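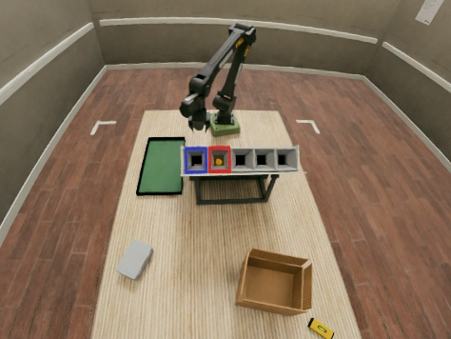

Hilo sobre humedad en tarimas de madera maciza, que en mayo me llegan siempre las mismas consultas.

La madera es higroscópica. Una tabla colocada al 9 % que pasa el verano en una casa cerrada junto al mar acaba bastante por encima. Se hincha a lo ancho; a lo largo, casi nada.

Junta perimetral: 12 mm contra todos los paramentos, incluidos pilares y marcos. El rodapié la tapa. Si se rellena con silicona rígida deja de ser una junta.

Medición del soporte: 3 puntos por estancia como mínimo, uno de ellos pegado a la fachada. El higrómetro de superficie solo orienta. Para decidir, carburo.

Yo uso un Ruppert de agujas para la tabla y lo contrasto con muestra en estufa al empezar cada obra. Deriva poco, pero deriva.

Barniz: el Clostent mate al agua aguanta bien en dormitorios. En pasillos prefiero aceite Barkedau, que admite reparación local sin lijar la habitación entera.

Lijado de acabado a grano 100. Más fino cierra el poro y el aceite penetra peor. En maderas rojizas densas hago antes una prueba en un retal.

Alfombras: esperar a que el acabado cure del todo. Las bases de goma o PVC marcan el barniz y la mancha no sale con limpieza. Fieltro o tejido natural sin reverso.

Sobre abarquillado: si los cantos quedan más altos que el centro, el agua viene de abajo. Lijar en ese momento es un error. Primero se corrige el origen, luego se espera a que la tabla se estabilice y se vuelve a medir.

Mañana subo la tabla de humedades de equilibrio según temperatura y HR.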